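Atcombe Site Guidance
Two-arm workcells: inspection checklist with comments
Revision 3, June
Maintained by Guadalupe Robles, cell safety

Scope

This checklist covers bench-mounted workcells with two small arms behind fixed panels, used for household handling tasks. It applies to the cells at Ikville and Traltley. The larger floor-mounted cells have their own list and should not be inspected against this one.

The checklist is completed before the first run of the day and again after any change of task, tool or container. Items marked (W) are weekly. The inspector enters P (pass), F (fail) or N (not applicable) against each item and initials the sheet. A fail on any item in sections A, B or C stops the cell. A fail in sections D to F is entered in the log, and the shift lead decides whether the cell may run.

The comments are taken from completed sheets at both sites. They are guidance and do not change the wording of the item.

Section A. Enclosure

A1. Panels seated in their profiles on all sides, no visible gap at the corners.
Comment: Press each panel by hand at mid-height. A panel that moves under hand pressure is a fail, even if the corner looks closed.

A2. Access door interlock stops both arms when opened.
Comment: Test with both arms powered and moving at reduced speed. Two sheets from Traltley recorded a pass with one arm parked. This is not a valid test.

A3. No tools, fixings or personal items left inside.
Comment: Hex keys are the usual find. Check the foot of the rear panel and the gap beneath the front rail.

A4. (W) Corner posts and frame fixings tight.
Comment: Use the torque driver kept with the cell. Do not tighten by feel and enter P.

Section B. Stops and power

B1. Emergency stop on the operator side acts on both arms.

B2. Second emergency stop, rear of cell, acts on both arms.
Comment: Ikville has one cell with its rear stop behind the storage rack. Entered as F until the rack is moved. A stop that needs a reach over or around furniture does not pass.

B3. Restart needs a separate action after the stop is released.
Comment: Releasing the button must not move either arm. Stand clear of the door while testing.

B4. Arms hold position, or lower slowly, on loss of power.
Comment: Record which of the two happens. Small arms without brakes will drop, and anything in the gripper drops with them. Where the arm has no brake, the task sheet must state a safe parking pose and the cell must be sent to it before power is removed.

Section C. Arms, mountings and cables

C1. Base joints secure on the rail, no play when pushed sideways.

C2. Rail surface checked for damage.
Comment: Worn paint and scuffing are cosmetic and are not a fail. Cracks, bent edges and damage to clamping faces are. If in doubt, move the base 3 mm along the rail and clamp again. If it will not clamp square, enter F.

C3. Cables run with enough slack for full travel, and tied clear of joints.
Comment: This item produces more fails than any other. Jog each joint to its limits and watch the cable, not the arm. A loop that clears the elbow when the arm is extended may be pinched when the arm is folded. Ties must hold the cable without flattening it.

C4. Connectors at the wrist fully home.
Comment: Pull lightly. A connector that comes out under light pull is replaced, not pushed back.

C5. Exposed circuit boards and loose conductors near the base protected from falling material.
Comment: See section E. Granules and powder travel further than most inspectors expect. A simple cover is acceptable if it does not block ventilation.

C6. Gripper fingers complete, fixings tight, no cracks at the root.

Section D. Tool and workpiece

D1. Tool is the one named on the task sheet.
Comment: Substitutes of the same general type have different handle widths. Check the grip again if the tool is changed.

D2. Tool held without slip during a dry run of the full path.
Comment: Dry run means no material in the tool. Follow it with one loaded pass at reduced speed. A long, narrow handle held at its far end gives the load a good deal of leverage, and a tool which is steady when empty may turn in the fingers when full.

D3. Containers placed within the marked zone and stable.
Comment: Push the rim lightly with one finger. If the container slides before the arm has touched it, fit the non-slip mat.

D4. Soft items, cloths and bag edges kept clear of the tool path.
Comment: Loose film is the main concern. A liner that spreads on to the work surface can be caught by a finger or dragged by a tool. Fold it back or clip it below the rim.

D5. Idle arm parked outside the working path of the other arm, or both paths checked together.
Comment: If the idle arm stays close to a container, the task sheet must say so and the collision check must include it.

Section E. Loose and granular material

Scooping and sifting tasks were added to the list at this revision. They had been inspected as ordinary pick-and-place until then, and the old items did not deal with spillage or dust.

The litter scooping set-up is a typical task under this section. The right arm works the slotted scoop over the yellow box, the lined bin stands to the left of the box, and the left arm is at the bin with its gripper empty. Items D2, D4 and D5 apply to it together with everything below. 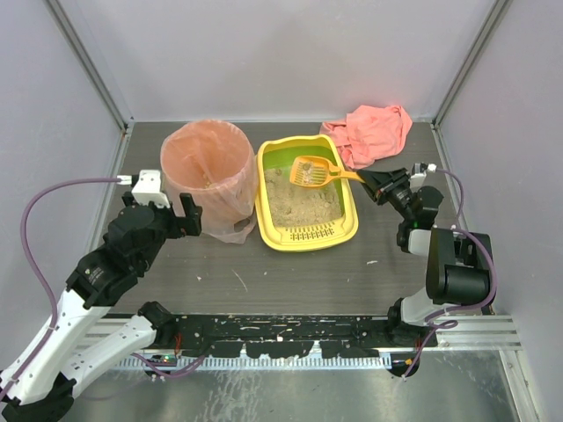

Does an arm need to be stopped before an operator clears a small spill inside the cell?

Every spill is cleared with both arms stopped and the door interlock open, whatever its size. Pausing the program is not a stop. A paused arm is still powered and may resume on a command from another station.

E1. Only clean, unused material in the cell.
Comment: Soiled material of any kind is outside this checklist and needs its own assessment. Simulated waste is made up from clean stock.

E2. Fill level below the line given on the task sheet.
Comment: Overfilled trays spill at the front edge on the first stroke. Level by hand with the arms stopped.

E3. Work surface swept before the run and after each change of material.
Comment: Use the brush and pan, then the vacuum. Do not use compressed air. It drives grains into joints and under the rail.

E4. Rail teeth and adjustment faces free of grains.
Comment: Grains between teeth will stop a base from seating properly and can be mistaken for play at C1.

E5. Dust acceptable at the end of the run.
Comment: Wipe a white cloth along the upper wrist housing. If it picks up a visible line of dust, shorten the cleaning interval. Clumping material sets hard when damp, so joints are wiped dry only.

E6. (W) Joint seals and gripper slides inspected under a hand lamp.
Comment: For cells on granular tasks, the slides are cleaned every 1000 cycles and the fingers removed and checked every 2000 cycles. Enter the counter reading on the sheet. An entry of "recent" is not accepted.

E7. Drop height kept low when material is released.
Comment: The lower edge of the tool should be inside the opening of the receiving container before it is tipped. Releasing from above the rim saves very little cycle time and puts dust over the wrist.

Section F. Records and people

F1. Task sheet at the cell is the current issue.

F2. Operator signed off for this cell and this class of task.
Comment: Sign-off on rigid objects does not cover granular material. Operators moving over must complete one supervised run.

F3. Speed limit set to the task sheet value and locked.
Comment: Taipe controllers return to their default after a firmware update. Check the value on screen and do not rely on the label.

F4. Previous fails closed or carried forward.
Comment: Of the last 37 sheets reviewed, the most common omission was a carried item with no owner. Write a name against it.

F5. Eye protection and gloves available at the door.
Comment: Dust masks are added for section E tasks.

Changes at this revision

Section E is new. C5 is new. B4 now asks for the behaviour on power loss to be recorded. D5 has been reworded following questions from Traltley about arms that take no part in a task but remain powered. Such arms are treated as working arms for the purpose of A2, B1 and B2.

The old item on floor markings has been removed from this list and is now in the walkways inspection. Completed sheets on the previous revision remain valid until the next weekly inspection of the cell concerned.

Comments for the next revision go to Guadalupe Robles with the cell number and the item reference. Photographs of cable routing are useful if they show the joint at the limit where the problem occurs.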